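Steaming a printed T-shirt on a table without damaging the lettering

Posted 4 June 2021 by Kodley

I have a handheld steamer and no ironing board. I want to get fold lines out of several cotton T-shirts with large prints across the chest. On the first one, the fabric came out fine but the print went tacky and picked up lint from the towel underneath. Is a padded table usable at all, or does the shirt have to hang? The steamer tank holds 200 ml.

Grarnura
Table is fine. Turn the shirt inside out first. Work from the back of the print and keep the head moving. Do not press the head onto lettering of any kind. Let the shirt cool flat for 30 minutes before folding. If the print is still tacky after that, it was overheated and will probably crack.

Sowerby
just hang it on the shower rail, works for me

Jellville
Hanging is easier on the body of the shirt, but hems and sleeves curl. I do those flat, in this order: hem, sleeves, collar, then the chest from the inside.

Lay the shirt square with the neckline away from you and smooth it by hand before switching on. Check the corners of the hem, where a small fold is easy to miss and steam will set it.
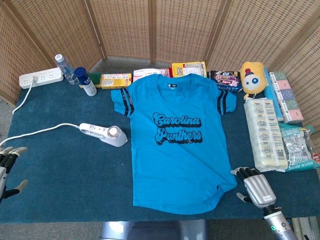 Shirt laid flat before steaming, slight fold still at the lower right corner.

Check your manual for how far the steamer can be tilted. Many spit water when the tank is on its side. Use a mat that tolerates heat and does not shed. Distilled water reduces scale, and a 4-liter jug lasts me until October.

Last updated: 4 days after posting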